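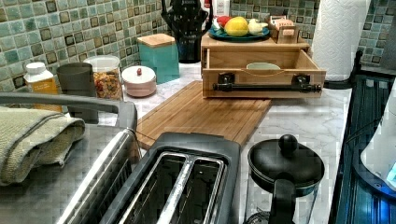 The toaster on its marble counter, green tile behind.

The Week of the Ferry

My aunt left me her house in Prillthorpe on the condition that I keep the foghorn log. It was in the will, typed in the same paragraph as the furniture. I had to read it twice before I understood that the log was a real book and that she had been filling it in every night for most of her life.

The foghorn stood at the end of the breakwater. It had been put there for the ferry from Sturberg, and when the ferry stopped running, the horn went on sounding whenever the fog came in. My aunt wrote down the hour it started, the hour it stopped, and one line about the weather. The lawyer gave me the current book and a key to the closet where the old ones were kept.

I moved in during March. The town was quiet then. The Tetteh bakery opened at six and sold out by nine, and after that there was no reason to be on the main street unless you needed stamps. I had work I could do from the kitchen table, so I did it there, and at night I listened.

The horn sounded three times the first week. I wrote it down the way she had. Started 11:40, stopped 2:15, wind from the water. Started 4:05, stopped after sunrise, no wind. It was easy work and I slept badly.

In the second week I started reading the old books. I went backward, one book at a time, sitting on the closet floor with the door open for light. She never wrote anything personal. On the day my mother was married, she wrote that it was clear until evening. On the day of my grandfather's funeral, she wrote that the horn had sounded all morning and that the glass was falling.

Then I found the entries that were different. They were in the seventh book. The horn had started at 1:10, she wrote, and stopped at 1:30, and there was no fog. The next night it was the same. It went on for seven nights. On the last one she had added a second line under the first, in pencil. It said: Ferry in. Nobody off.

I checked the year against what I knew. The ferry had been out of service for three winters by then.

I made a pot of coffee and put the book on the table and looked at it for a while. My aunt was not a person who made jokes. She had worked in the county records office in Elmont until she retired, and she corrected menus. 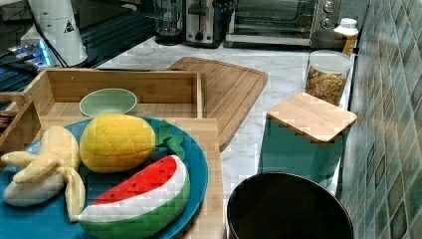 I called my sister that evening, because she had known our aunt better than I did. She had spent whole summers in the house as a child while I was sent to camp. I asked if she remembered anything about the ferry. I could hear her little girl in the background, running the grocery store she kept in their kitchen, where there was a plush pineapple for sale, and a peeled banana, and a slice of watermelon with the seeds stitched on, all laid out on a blue plate. My sister paid for the banana and came back to the phone. She said that our aunt used to go out at night sometimes. She would put her coat on over her nightgown and walk down to the landing, and come back in less than an hour. In the morning she never spoke of it.

"Was she meeting someone?" I asked.

"I thought so," my sister said. "I used to lie there and try to hear two people coming back. It was always one."

I asked her why she had never told me, and she said I had never asked about the summers. That was true. She had to go then, the store was closing and she was needed to carry things.

After that I did something I'm not proud of. I went through the desk. There were tax papers and seed catalogs and a tin of buttons, and in the bottom drawer there was an envelope with a ferry ticket in it. It was for one passenger, Sturberg to Prillthorpe, number 1749. It had not been punched. There was no letter with it and no name on the envelope. I held it up to the lamp, and it was only a ticket.

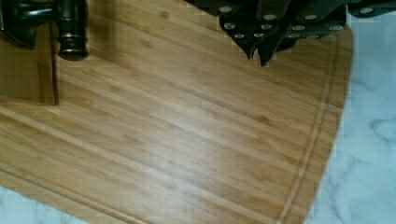 The horn sounded at 1:10 on the last night of the month. I was up already, making a sandwich I didn't want. I had her bamboo cutting board out on the counter, the big one with the groove cut near the rim for juice and the small dark knots in the strips, and I remember that I set the knife down in the middle of it with great care, as if someone were asleep in the next room. I went to the window. I could see the light at the end of the breakwater and, past it, the lights of the boats at anchor. There was no fog at all.

I put my coat on. The ticket was in the pocket, though I would have said I'd left it in the drawer.

It is a short walk to the landing, downhill, with a rail on one side. The horn kept on. Up close you feel it in your teeth. I stood at the top of the ramp where the cars used to line up, and I looked at the water, and it was flat and black and then it was moving, the way it does when something large has just come in and shut off its engines. Small waves came up the ramp and went back.

I waited. I don't know what I expected to feel. Mostly I was cold, and I thought about her standing there for seven nights in her nightgown, and how she would have checked her watch.

At the edge of the ramp there is a metal box on a post where the ticket man used to stand. The slot is rusted but it is open. I took the ticket out and read the number again under the lamp, and I put it in. I heard it drop.

The horn stopped. The waves came up once more, higher than before, and wet my shoes, and then I heard steps on the ramp below me - slow, a little uneven, someone with a bag to carry. They came up and went past on my left and started up the hill toward the house.

I stayed where I was until I couldn't hear them anymore. Then I went home and found the kitchen light off and the front door standing open, and I sat down at the table in the dark and opened the book. Started 1:10, I wrote. Stopped 1:30. Clear, no wind. Ferry in. One off.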